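Speaker notes: Keeping an old van on the road when the factory has moved on

Cullavgate Motor Club, evening talk, 2019-03-14

Slides are only a backup. If the projector quits, keep going.

OPENING

Thanks for coming out. Ask for a show of hands: who has a vehicle older than they are? Who drove it here tonight? (Wait. Let them look at each other. Somebody will groan.)

I want to talk about small vans. I mean the plain working kind, the ones bakers and plumbers and florists drove until the floors went. They were built to be used up, and that's exactly why I love them! A sports car gets a cover and a warm garage from day one. A delivery van gets a ladder thrown on it. So when you find one that still has its original doors, you're looking at something rare, even if it's beige and smells of onions.

Mine is a Hanis. Short wheelbase, sliding door on the curb side, four-speed gearbox, heater that has two settings, off and feet. I bought it from Griet Stevens, who used it for her upholstery business and kept every single receipt in a cookie tin. Griet is in the second row tonight, so please be nice about the color.

WHAT I PAID, WHAT I GOT

Tell the price: 300 dollars. Pause for laughing.

For that I got a body, most of an engine, a box of trim, and the cookie tin. The tin was worth more than the rest put together. It told me when the clutch was done, which shop rebuilt the carburetor, and that the rear springs had been swapped for heavier ones, so I wasn't going crazy when the back end sat too high. If you're selling an old vehicle, keep the paper with it. Even the gas receipts. I worked out her real fuel mileage from those, and it was better than mine is now.

Slide: the rust map. It's a side view of the van that I drew on graph paper, with the bad spots colored in. Don't go through all of it. Point at three places and move on:

Sills, both sides. They always go from the inside.
Bottom of the sliding door, where the drain holes were packed solid with felt and lint.
The battery tray, gone entirely. The battery was standing on a piece of shelf.

Mention that the roof was perfect. People forget to say what was good.

THE PARTS PROBLEM

Slow down for this part, it's what most of them came for.

When a model has been out of production long enough, you lose the parts in a funny order. Brakes and filters last the longest, because they were shared with other cars. Engine parts are usually out there if you're patient. What disappears first is rubber and glass and all the little plastic pieces, the window winders and vent flaps and door guides. A van with a perfect engine can sit for a year because a seal the length of your arm doesn't exist any more.

My own case was the roller guide for the sliding door. It's a lump of nylon, you could hide it in your fist, and without it the door drops and chews the paint off the rear quarter. I looked for eight months. I found one in a box marked for a totally different model, and it was cracked. I was thrilled anyway, because a cracked part can be measured!

So, the three roads you can take. Say them plainly.

Find an old one. Swap meets, other owners, the guy whose uncle had the dealership. It's slow and cheap and you meet wonderful people.

Find a cousin. Parts get shared between models far more than the catalogs let on. My rear lamp seals are from a horse trailer. Bring calipers and the old part, and don't trust the listing.

Have it made. Ten years ago I'd have said that was for rich people. It isn't any more, and I get more excited about this than about anything else in the hobby.

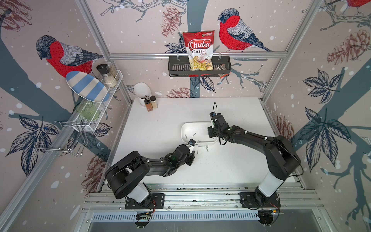

Đức Tô

Getting a part made, then. Take it step by step here, because I tend to race.

Measure the worn part, then measure where it goes. The worn part tells you the size it is now. The track or the bracket tells you the size it should be. On my roller guide the slot in the door track was 16 millimeters, and the old nylon had worn a good deal narrower. If I'd copied the part I'd have copied the rattle too.

Make a bad one first. I mean it. Cut it from scrap, whittle it, print it on the cheapest printer at the library. Put it in and see what it hits. My first one was beautiful and went in backward. The second one fit, and the door closed with one finger, and I opened and shut it so many times that my neighbor came out to ask if I was okay.

Pick the material last. Nylon for sliding, something softer for seals, metal where there's load. Ask people who make things for boats. They know everything about plastic that has to live outdoors.

Then order a small batch and share it. I had mine done by Bhuiyan, a shop with one lathe and a very patient front desk, and I ordered 32. I needed two. The rest were spoken for before they came, and I've had a thank-you postcard from an owner who'd been holding his door shut with a bungee cord.

(If there's a question about safety here: I don't make brake or steering parts this way and I'd ask you not to either. Say that clearly, then go on.)

THE ENGINE, SHORT VERSION

Skip this if we're past the half hour.

The Hanis makes 34 horsepower. When it's happy. It's a simple engine and you can reach nearly everything from inside, with the floor hatch up, sitting on an overturned bucket. Griet's receipts showed the valves had been adjusted every September like clockwork, and when I opened it up the wear was so even I took pictures of it for my wife, who was kind about it.

The one surprise was the cooling. Somebody had fitted a thermostat from a Cirklow pickup, which opens later, and the van ran hot on every long hill. Changing it took me an evening. I'd spent two months before that blaming the radiator, flushing it, having it tested, reading about it in bed. Check the cheap thing first. Check it even if the cheap thing looks new.

DRIVING IT

Put the notes down for this bit and just talk.

Things to remember to say: how everyone waves. How you plan a left turn well ahead of time. The noise of the door, that long rolling thump, which made Griet go quiet for a second when I drove over to show her. What it's like to carry something in it, a real load, a couch or a stack of lumber, and feel those heavy springs finally sit level. It drives better full than empty. It was made for that.

Talk about speed, too. I keep it to the back roads and I leave early. On the highway I was being passed by people towing boats. But on a county road in second and third, windows down, it's the best vehicle I've ever owned, and I've owned some that had working clocks.

ELECTRIC CONVERSION

They'll ask, so get there first.

I'm not against it. A van like this has plenty of room under the load floor, and a short delivery route is a great use for a battery. I've ridden in a converted one and grinned the whole way. Two things I'd want anyone to think through before they cut. One is weight, and where it goes, since these brakes were never generous. The other is whether your engine is really finished or just tired. If it runs, sell it on complete with all its brackets. There's an owner somewhere with a good body and a cracked block who will drive all night to collect it.

And keep the old parts list with the van, whichever way you go.

QUESTIONS I USUALLY GET

Would I sell it? No.

Where do I find paint to match? Take in the fuel flap, or the inside of a door pocket, somewhere the sun never got to. The paint code on the plate gave me a color that had never been on my van.

How long did it take? Three winters, with a lot of coffee in the middle one.

Can my kids ride in it? Front seats only, with the new belts. I had the mounts welded and inspected, and I'll show you the plates afterward.

AFTER

Van is parked by the side entrance. Door open, hatch up, bucket out. Pass around the cracked roller guide and a new one so people can feel the difference. Get the cracked one back! Cookie tin stays with Griet.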